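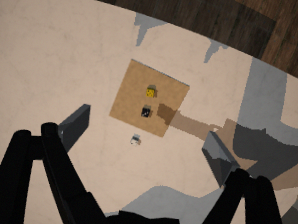 *Yellow and black cube on the square board*

## Time limit for slow players at a friendly club?

**maja_jasinska** wrote:

Good evening to all. I would like to ask for opinions from people who run, or have run, a small board game club. We meet once a week in Sistwood, in the room above the Ziółkowski bakery, and we play mostly Flonditz and sometimes Bremness. Until the summer it was very calm. In September we got several new members, and I am glad for this, but now our evenings finish too late.

The problem is thinking time. One of our members is a very good player and a kind man, but he can think for 11 minutes about one move. I measured it, which I am a little ashamed of. His opponent sits and looks at the wall. Last time the game was not finished when we had to give back the key at 22:00, and then they disagreed about who was in the better position.

I proposed a clock with 30 minutes for each player. Half of the group liked it and the other half looked at me as if I had proposed an exam. Does a clock spoil a friendly club? Is there something softer that works?

Maja Jasińska

---

**oldtiles** wrote:

30 minutes each is generous for Flonditz. I play it in 20. Get the clock, put it on the table, don't make a speech. People complain for two weeks and then they can't remember playing without one.

---

**harriet_p** wrote:

I'd be one of the people looking at you like that, sorry! I work with deadlines all day. If somebody put a clock next to me on my one evening off I'd smile politely and not come back. I'm slow, I know I'm slow, and I always ask the other person if they mind. Most don't. They get up and make tea.

Have you talked to him? Just him, in private, before you change the rules for everyone?

---

**oldtiles** wrote:

> Most don't.

Most say they don't.

---

**harriet_p** wrote:

Well, that's a bit rude, but okay, I'll ask them again.

---

**maja_jasinska** wrote:

Thank you both. No, I have not talked with him in private. I find it difficult. In my language I would know how to say such a thing lightly, with a small joke, but in English I am afraid that it comes out like a warning from the office. He is also older than me, and he taught me Bremness when I was new here.

Maybe I should explain one more thing. In Flonditz the last part of the game is the most interesting, when only a few pieces are left and each step is important. So he is slow exactly in the place where it is worth it to be slow. This makes me unsure whether I am right.

---

**quietcorner** wrote:

We had the same thing at my old club and we used a sand timer, the kind you get for brushing teeth. Three minutes. Either player may turn it over, at any time, and when it's empty you should move. No penalty. You'd be surprised how well a thing works with no penalty attached to it, at least with grown-ups.

The other thing we did was start the long games first. Anything that might run late had to be on the table by 19:00. The short stuff came after.

---

**oldtiles** wrote:

A timer with no penalty is a decoration. The slow player turns it over again and carries on. Seen it happen.

What you need is a written rule for unfinished games. Page 3 of the Flonditz rulebook has one, in the small box: when play stops early, whoever has more pieces on the board wins, and if that's equal it's a draw. Read it out once and your key problem goes away.

---

**quietcorner** wrote:

Which printing do you have? In mine that box says the player who moved last loses the tie. I don't remember a draw anywhere.

---

**oldtiles** wrote:

Second printing, the one with the green cover. I'll look when I'm home.

---

**harriet_p** wrote:

Mine is the green one too and it says draw. But it's a silly rule anyway. You can be ahead on pieces and completely lost. I'd prefer that people write down the position and finish it next week. We do that with Bremness. It takes a minute to note it and you get a whole week to think, which suits me perfectly.

---

**maja_jasinska** wrote:

> write down the position and finish it next week

I like this very much, but I see one danger. If he has a week, he will use a week. He will come back with an analysis of several pages. (I say this with affection.)

About the rulebook: ours has no cover anymore, so I can't say which printing it is. The box is there and it says draw.

---

**drawbridge_dan** wrote:

Jumping in from the tournament side. I've logged my Flonditz games for years, 141 so far, with the time for each one. The slow games weren't better games. I looked for it, too, because I wanted an excuse for myself. When I took a very long time over a move I usually came back to the first move I'd thought of.

So I'd say use the clock, but offer it. Put one on a side table. Whoever wants it takes it, and both players have to agree. After a while you'll see who never gets asked to play without one.

---

**harriet_p** wrote:

That last sentence is a bit cruel, Dan.

---

**drawbridge_dan** wrote:

Fair. I meant it as information for Maja, I wouldn't say it in the room.

---

**oldtiles** wrote:

Home now. Green cover, page 3, draw. quietcorner must have the first printing.

---

**quietcorner** wrote:

Could be. It was a gift and it has coffee on it.

---

**maja_jasinska** wrote:

I come back with a small report. I talked to him after all, on the stairs, while we were carrying the boxes up. I said that the evenings are getting long and asked what he would do in my place. He answered at once that he would buy a sand timer – he had one in his kitchen, for eggs. He brought it the next time.

It is not perfect. He turned it over twice during one move and his opponent laughed. But we finished before 22:00 and the key was returned. The long games now start first, as quietcorner wrote, and the rule about the draw hangs on the door, in my handwriting.

For Bremness we still have no agreement. Harriet, how do you write down the position? Do you use letters for the columns, or a drawing?

---

**harriet_p** wrote:

A drawing, on squared paper, and both players sign it. I tried letters and mixed up the two sides of the board. I'll type up how we do the captured pieces tomorrow, that part needs more explaining.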